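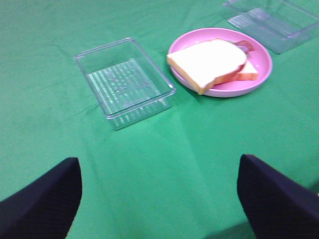 Lunch Packing Table - Gallery Notes

Posted Dec 16, 2018

This page belongs to the table and container section of the Gerance lunch packing pages. It covers one setup: a sandwich on a plate, a clear container next to it, and a cloth under both. The notes below are for people laying out the same table at home or in a shared kitchen.

Container
Clear plastic, rectangular, open top. The corners are slightly rounded and there is a thin raised lip along the rim. Parallel ridges run the length of the floor. Crumbs collect between ridges of this kind, so wash along them with a soft brush and let the container drain upside down.

Container position
Set at an angle to the left of the plate. The near corner sits close to the plate rim without touching it. Leave a gap at least wide enough for two fingers, or the plate will shift when the container is picked up.

Plate
Round, pale pink, with a shallow raised rim and a flat well. A flat well is easier to work from than a curved one - the bottom slice stays level and the filling does not slide to the middle.

Sandwich
Two slices of bread with one slice of meat between them. Sauces and wet vegetables go in a separate tub at our table. A plain sandwich can be lifted whole, with the fingers under the bottom slice and the thumb on top. Set it down flat on the ridges. If the bread is wider than the container, cut it in half on the plate first.

Cloth
Bright green, with a slightly matte finish. A few creases and fold lines are still in it. Small creases do not matter under a plate. A hard fold under a light plastic container will make it rock, so press that area flat by hand before setting anything down. The strong color also makes a clear container easier to find on the table, mostly by its rim.

Light
Even, from overhead. Clear plastic throws very little shadow in this kind of light, and the rim picks up the brightest spots. A side lamp is not needed for packing.

Sizes and storage
The packing table in the Ackah kitchen is 46 inches long, which leaves room for 3 place settings in a row. The shelf below it holds 21 containers when they are nested. Lids are kept upright in a rack at the end of the shelf, sorted by length. Containers with a cracked lip go to the Destura workroom for holding screws and clips and do not come back to the food shelf.

Next page: lids and dividers. Previous page: cloths and mats.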